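Moving the sourdough to the cold room, week six

OK quick one tonight, it's past ten and the dough is already in the bowl.

So the spare room at the back stays at 54 all winter if I keep the door shut. I'd been fighting that. Heating pad, oven light, towels, the whole circus. Then in January I gave up and just let the bulk rise go long in there. Overnight and then some. And the bread got better?? Sourer, but not vinegar sour. Bigger holes. Crust that shatters all over the counter and then the floor.

What I do now, more or less. Mix after dinner. Three folds, 40 minutes apart, then into the cold room till I get up. Shape before coffee if I'm being good, after coffee if I'm not. Back in for another few hours. Bake when the kids are at school so no one opens the oven to look.

Flour is still the Plornier bread flour, the big bag. I tried swapping in some whole wheat from the mill at Vurkulcombe and it drank so much water I had to guess the rest. Good flavor, flat loaf. Will try again with less of it. 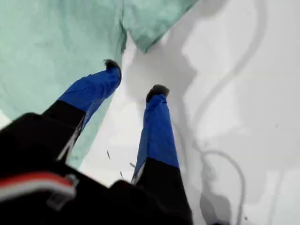
Paulauskas wrote under the last post that 54 is too cold for a young starter and I'd be better off feeding twice at room temperature before I even mix, then letting it go cold. Also that my salt is going in too early. Fair on the first one, I tried it this week and the dough was noticably puffier by morning. Not sold on the salt thing. If I leave it till later I forget it, and I have eaten that loaf, and it tastes like a wet envelope.

Other stuff — the banneton liner finally went through the wash and shrank. Rice flour in the bare basket works fine. And the lid on the old pot doesnt sit right anymore so I've been laying foil under the rim.

A few of you asked about the rye from Clokholm, the dark one with the seeds. Haven't cracked it. I think they scald part of the flour first, and mine comes out gummy in the middle even after 60 minutes in the oven. Maybe it needs a full day before slicing. I never last a full day.

Going to fold the dough now. Rye again this weekend if I can find the seeds, they were in the freezer door and now they are not.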